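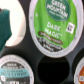 Llevo desde mayo apuntando lo que gasto en café fuera de casa. Van 496 euros, casi todo en la cafetería de la estación de Madbridge, donde hago transbordo. No pensaba dejarlo, pero quería saber la cifra.

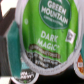
Lo que cambié

Ahora salgo en el tren anterior y desayuno al llegar. Meinrad Kälin, compañero de turno, hace lo mismo desde hace dos años y me pasó su hoja de cálculo. La mía es más simple: fecha, importe y lugar. 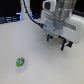
El abono de Barthorpe cuesta 1,092 euros al año y ese no lo puedo tocar. También dejé la revista y el trastero de la calle Egger, que tenía medio vacío.

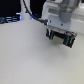
El ahorro va a una cuenta aparte. Quiero llegar a 2,000 euros antes de cambiar la cocina, que tiene los muebles hinchados junto al fregadero. Para la encimera busco un gris muy claro y mate, como el de esta mesa, con ese moteado fino. En la tienda solo tenían muestras brillantes. Volveré cuando reciban el catálogo nuevo.

2 comentarios | Compartido 0 veces
Contacto | © Cuentas de andén | Volver arriba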